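Chapter 5
Working in Furnished Rooms

Learning goals

After completing this chapter, students should be able to prepare a furnished room for a practice run, record the position of small objects before and after a task, and explain why a routine that succeeds on the workbench may fail beside a bed or a wall.

Introduction

In the first four chapters, the arm worked at an open bench. Every object stood within easy reach, and the team could walk around the table to check a grasp from any side. A bedroom or a hotel room offers few of these comforts. Furniture stands close together, cords hang behind tabletops, and padded surfaces press in on the path of the arm.

The project in this chapter follows the student robotics club at Rosales Technical High School, which entered the Room Service division of the Flanville Regional Challenge. Under the guidance of their instructor, Lucienne Deschamps, the students programmed a machine they named Trulley to tidy the top of a bedside table. Each team was allowed 18 minutes per room and could earn a total of 70 points. Points were taken away for any object pushed to the floor.

The team captain, Evaristo Cisneros, kept a written log of more than 30 practice runs. His entries from September show that early attempts went poorly. The arm approached from the bed side, where space was tight, and the wrist often turned too soon. The students later divided the approach into two stages - a slow move over the mattress, followed by a short reach toward the table.

Terms to know

Approach path: the route the gripper follows before it touches an object.
Clearance: the open space between the arm and the nearest surface.
Rest pose: the position to which the arm returns between tasks.

Before you begin

Study the bedside setting at the end of this section. In your notebook, sketch the tabletop as seen from above and mark the telephone, its coiled cord and the remote control. Then draw one approach path to the remote control that keeps clear of the cord. Keep your sketch - it will be needed again in Section 5.2. 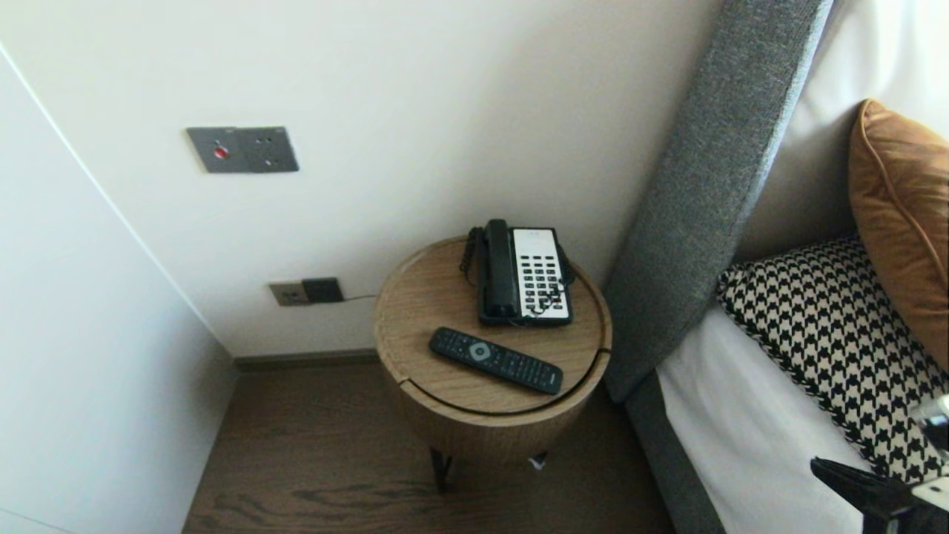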